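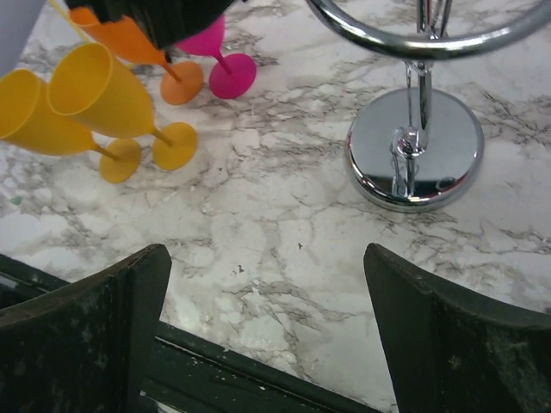
Wrist camera view, marble worktop, glasses and mirror stand on the table.

Date: 23 July 2019
Subject: Re: Open day at Perkness – worth the trip?

On the earlier message:

> Did anyone from the list get to the Perkness open day? I had a place booked but could not get away. I would like to know three things. First, whether the Fastar arm was running from its own wrist camera or from something fixed overhead. Second, how it coped with shiny objects, as our own cell loses them under strip lighting. Third, whether they let visitors near the controls. The programme said "household handling", which could mean anything.

I went to the morning session. Answers in order, then some notes.

1. Wrist camera only, according to the operator. The feed was up on a monitor beside the bench and the still at the top of this message is from it. Both finger tips stay in view at the bottom, so you can judge the approach by eye. The fingers are dark green and well scuffed, with pale marks on the faces. I asked about changing them and was told they go on until the grip tests fail.

2. Mixed. The vanity mirror stand is chrome throughout, with a domed base that reflects whatever is near it. The operator said depth readings on the base are discarded and the arm works from the outline instead. The veined marble does not help, as thin dark lines are easily taken for edges. The plastic wine glasses are the easier job: matt, opaque, strong colours. They were laid on their sides on purpose, and the arm has to take each one by the stem and stand it on its foot.

Their log for the glasses task, read out from the Cliltell software, gave 100 attempts with 19 failures. Most of the failures were put down to the stem turning in the grip during the lift. There was no equivalent figure for the mirror stand. I asked twice.

3. Yes, under supervision. Visitors could jog the arm at reduced speed with a hand controller. The queue was long and I had one turn. Response was smooth, but the wrist view takes getting used to – left and right swap over once the wrist has rolled past half a turn, and the software does not correct for it.

Other notes:

- The gripper is the two-finger Essien unit, parallel closing. No force sensing at the tips. Grip is limited by motor current.
- Training set for the household work stands at 399 recorded runs, the oldest from March. They want more with objects close together.
- Cycle time for one glass, pick to release, was 38 seconds at demonstration speed. They would not quote full speed.
- The handout has the cell layout but no wiring. I have a spare copy and can post it.

Was it worth the trip? For the wrist camera work, yes. The afternoon talks were on funding and I left before them.

If anyone has tried polarising film over a wrist camera for chrome, please reply to the list. Perkness had not tested it and we have a roll in the stores.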